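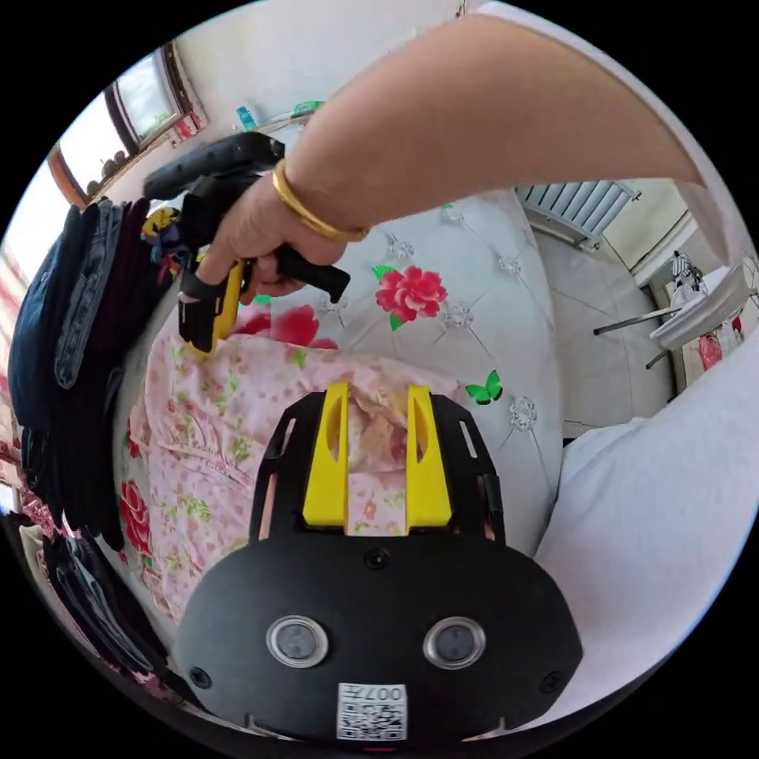 Looking for a way to dress a bed with a tufted headboard so the top end doesn't look like a mess by noon. The headboard has buttons set into the diamonds, and whatever I tuck behind the mattress either pops out or bunches up in front. The light pink sheet with the little flowers is the worst for it. It goes into folds as soon as it's moved, and against a white headboard with the crystal-look buttons and the rose decal every fold shows. I have a flat Mivmont sheet, 116 inches long, and I still run out at the foot if I tuck the top deep enough to hold. Do I go fitted, or is there a trick to it?

linenshelf
Fitted. A flat sheet on the bottom is for people who like redoing corners. Measure the mattress depth first and add a few inches for the pocket.

dottie_k
I disagree with linenshelf. Fitted sheets ride up on a deep mattress and then you have elastic bunching right where you don't want it. Use the flat one but put it on sideways if your bed is close to square. You get more to tuck at the head.

oldmill37
Sideways worked for us until we got a taller mattress. What I would do is pull the bed out from the wall, tuck the head end first, all the way across, then push it back. The headboard holds it down.

linenshelf
Only if the headboard isn't attached to the frame. If it's bolted on, moving the bed does nothing.

dottie_k
Fair point. Rasha, is yours bolted? 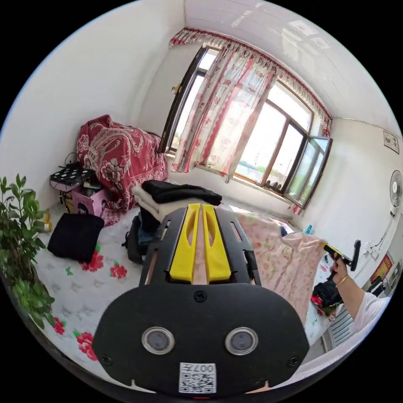 Rasha Chidiac
Bolted, so pulling it out won't help. I tried dottie's sideways idea with the white sheet, the one with the red peonies, and I like how the red goes with the curtains and valance. I'm still sorting things on top of it. Folded clothes and the backpack are in the middle and the pink floral blanket is in a heap to the right until I decide where it lives. Next question then: with red flowers on the sheet and red flowers at the window, is the pink blanket too much? My sister says put it away until fall.

oldmill37
Leave it. It's a bedroom, it doesn't have to match.

quiltbin
I'd swap it for something plain. Two florals in red are fine together, the pink is the one I'd move. I got a plain cream throw from Flakis in April and it goes over everything.

linenshelf
Is that the 800 gram one? Mine shed for weeks.

quiltbin
Same one. Shed for the first 3 washes and then it was fine. Don't put it in with anything dark.

dottie_k
Back to the sheet – sheet suspenders. The clip kind that run under the corners. Rätsep makes a long set and Cuko has a cheaper one, but the Cuko clips left marks on my cotton. Two at the head end are enough.

linenshelf
Clips on a flat sheet, or she could buy one fitted sheet and be done.

Rasha Chidiac
I'll try the clips before I buy more bedding. The blanket is going on the closet shelf for now.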